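4.2 Equipment planning for the sorting cell

The budget for the cell was fixed before the task set was complete, and the purchase list therefore had to cover work that had been described only in outline. Small round items and leaves on a white surface were taken as the reference task, as they place modest demands on payload and high demands on fingertip contact. 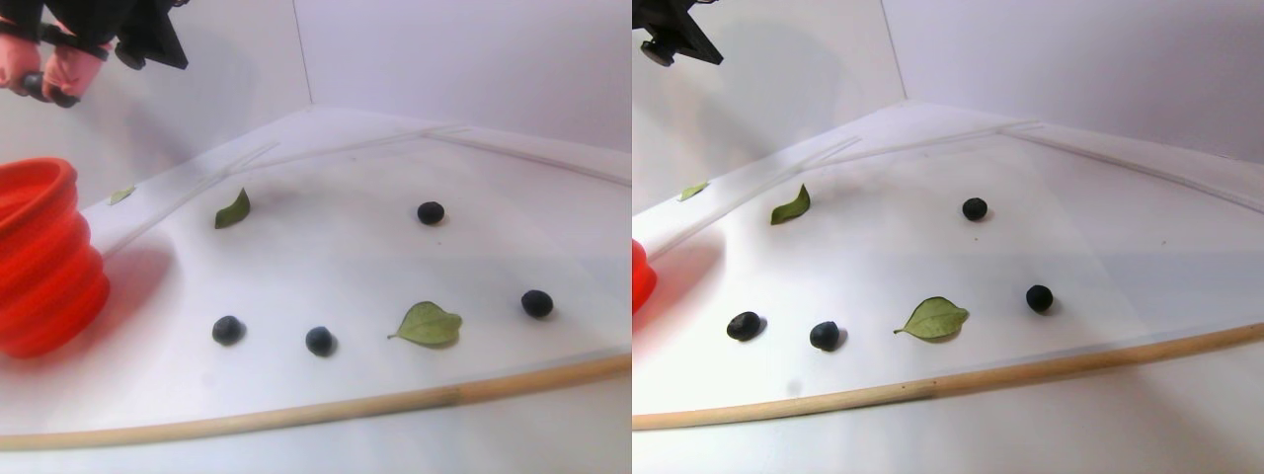
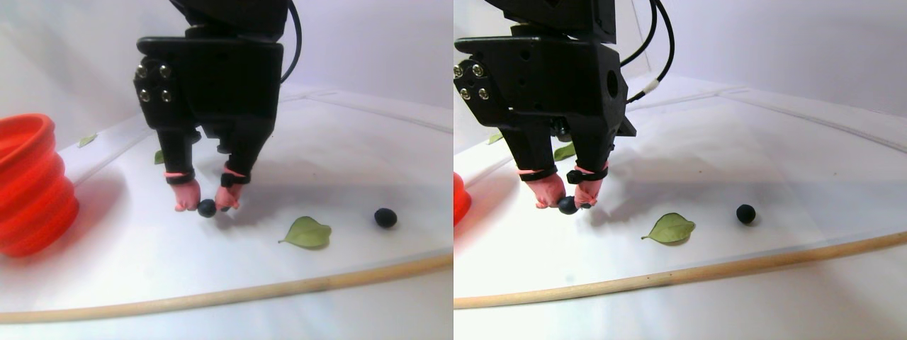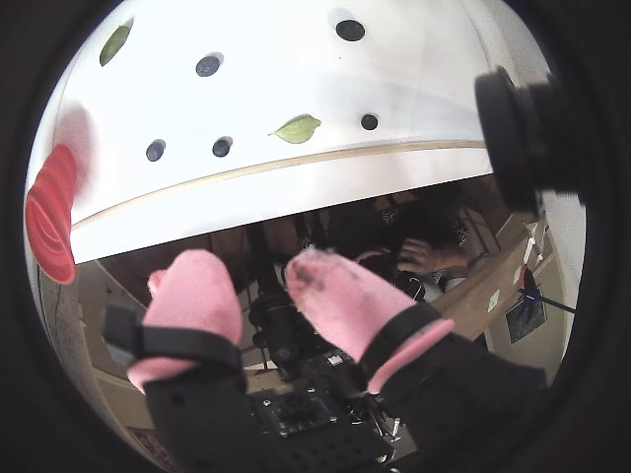
Figure 9. Reference task: dark round items and green leaves on a white work surface.

Costs were divided into capital items, wear parts and staff time. Capital items were quoted by two suppliers, Zekton and Rellach, and the lower quotation was not always accepted. Delivery time was weighted equally with price, as a late arm holds up every later purchase. The Rellach quotation included spare fingers but excluded cabling, and the two offers were adjusted to a common basis before comparison.

Wear parts are easily underestimated at this stage. Fingertips and hand coverings were entered as a yearly cost with a reserve of up to 27 per cent. Straps and fixings were placed on the same line - they are cheap, but are often ordered separately and attract their own delivery charges.

Staff time was estimated by Sokol and Shakya from a plan of 128 sessions. Set-up and cleaning were charged to the project at the same hourly rate as operation. Lighting and the work surface were treated as part of the cell and bought once, in September, with the remaining capital items deferred until the supplier terms had been agreed.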